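Pomska Handling Cell, Workshop Notebook
Entry 2019-08-10
Subject: working rules for the shared table, second revision

The purpose of this entry is to set down the rules under which the two-arm table is to be operated from now on. The first revision was written when the cell had one arm and a bare rail bed. It does not address overlapping reach, and two of its clauses contradict each other on the matter of who may clear a stop.

1. Speed and reach
With any person inside the floor marking, tool speed is limited to 200 mm/s in all modes. The limit is to be entered in the controller profile before the session. Setting it by hand on the pendant is no longer accepted, as the value is lost on restart. The minimum distance between the two tools is 60 mm, checked by the Grundura supervisor program on every cycle.

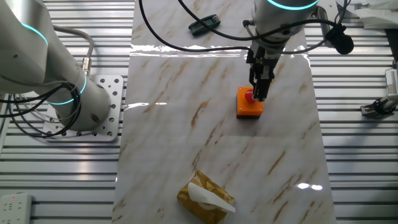

Where both arms have a path over the panel, one is to be declared the working arm and the other is to be held. The declaration goes in the session log together with the program number. A change of working arm during a session requires a full stop and a new line in the log.

2. Buttons and what they mean
A button handled as a task object must never be wired into the safety circuit. Task buttons and stop buttons are to be listed separately on the cell sheet, with their locations. Visitors and new colleagues are to be shown the real stops first, before any demonstration begins.

After a stop, the person who pressed it clears it. If that person has left the room, the session is closed and a new one opened.

3. Soft and wrapped objects
Tissue, foil and thin film deform under the fingers, and the force reading is of little use with them. The grip profile for rigid parts is not to be used. Load the Funow soft profile and confirm the name on the screen before the first approach.
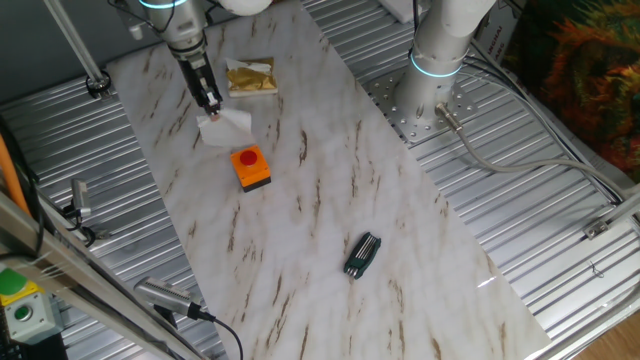

The approach height for soft items is taken from the top of the packaging and re-measured whenever the item is exchanged. Loose paper that leaves the panel is to be recovered only with both arms held. Reaching across the rails for it during a cycle is a breach of clause 1, whatever the speed.

4. Cables
Cables at the wrist are to have enough slack for the full turn of the last joint and no more. Check this at the slowest speed with the tool empty — the old practice of checking by eye at the home position missed two snags in the August trials. 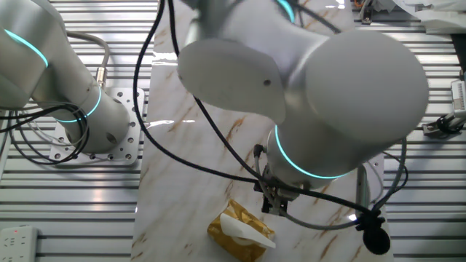 Gripper and wrist cabling over the panel, tissue box below.

Connectors at the arm base are to be hand-tightened and inspected at the start of each day. Power strips on the rail bed remain a point of disagreement. The Salazar site guide permits them if they are secured; our own sheet says nothing. Until this is settled they may stay, fixed down and outside the reach of both arms.

5. Before the first cycle
Read the list aloud, one person reading and one person checking.

— Session log open, working arm declared.
— Speed limit confirmed in the profile.
— Cell sheet at hand, stops tested.
— Task objects placed and checked against the program.

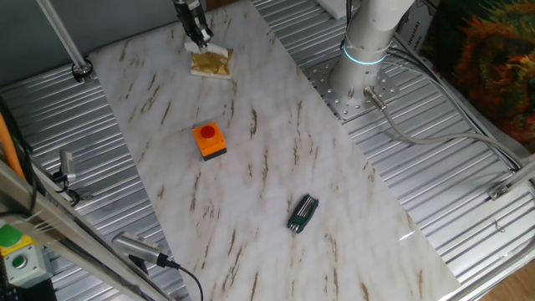 — Camera mounts tight and their cables clear of the panel.
— Floor marking clear of persons and tools.

6. Open items
Program 133 still carries the old clearance value and must not be run until it is corrected. Program 59 has been corrected but awaits a second signature. The wording on power strips is to be raised with Salazar before the cell sheet is reprinted.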